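Still Waiting for the Laundry Robot
Apr 27, 2022

Mireille Matar has spent most of her working life being asked when a machine will fold the towels. She runs trials for Privier, a small outfit that tests robot arms for companies thinking of buying them, and her answer has not moved much. "Later than whoever told you," she says.

I went to see her because I had just sat through a sales pitch from a company called Kotum, which promised a helper that would clear a dinner table, load the dishwasher and put away the toys. The video was lovely. It was also heavily edited, and I wanted to talk to a person who watches the whole take.

What she had on the bench was a child's puzzle, more or less. A blue piece, square in section, has to go into the matching hole in a red block full of holes in other shapes. A toddler gets a few of these wrong, bangs the piece around and gets it in. The arm has a harder time of it.

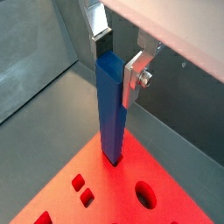

The blue piece at the square hole, held between two metal fingers.

"People look at that and think it's a toy, so it must be the easy part," Matar says. "It's the job. Putting a plug in a socket, a key in a lock, a drawer back on its rails. Half of what you do in a house is putting a thing into a place that is barely bigger than the thing."

I asked for numbers and she was happy to give them. In the last round her team logged 373 attempts at the square hole. The arm got 256 of them without help. I said that sounded decent. She gave me a look.

"Would you keep a dishwasher that did that? Would you let it near your glasses?"

She is fairer to the machines than that makes her sound. Six months ago, she says, the arm would press down on solid plastic until a person hit the stop button. Now it backs off and tries again, usually within four seconds. Her colleague Mircea Tănase wrote most of the code for that, and he is more hopeful than she is. He thinks shop-floor work of this kind, with one part, one fixture and steady light, is close to being worth paying for. "In a factory I can bolt everything down," he told me. "I can decide where the part is. Give me that and I'll give you a machine that earns its keep." 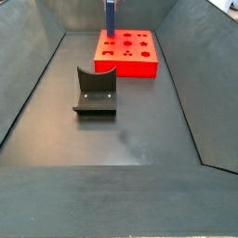
The red block in its gray bin, with a black holder standing in front.

Bolting everything down is exactly what bothers me. Nothing in my kitchen is bolted down except the sink. When I put this to Tănase he granted it right away, and said that homes were "a different sport." Kotum's brochure does not say so.

Matar wanted to talk about the star-shaped hole. It sits in the same block as the others, and a robot that has learned the square one knows next to nothing about it. Her team has to go back and collect more practice - days of it, in her telling - before the arm is any use there. A person who has done one shape has pretty much done them all.
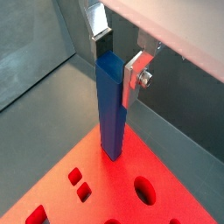
"That's the question I'd ask any salesman," she says. "Don't show me the task you practiced. Let me hand you something out of my bag."

Has anyone taken her up on it? One firm did, Orik, in June of last year. She handed over a tube of hand cream and asked for it to be stood up on its cap. The arm knocked it over, picked it up and knocked it over again. Orik's people laughed and wrote it down, and she thought better of them for it.

Tănase expects to see an arm doing simple sorting and loading in small shops before long, and I can believe that, if the shop is tidy and someone is on hand when it jams. For the house, neither of them would give me a year. I tried three times. Matar finally said she still does her own towels and has just bought a new drying rack.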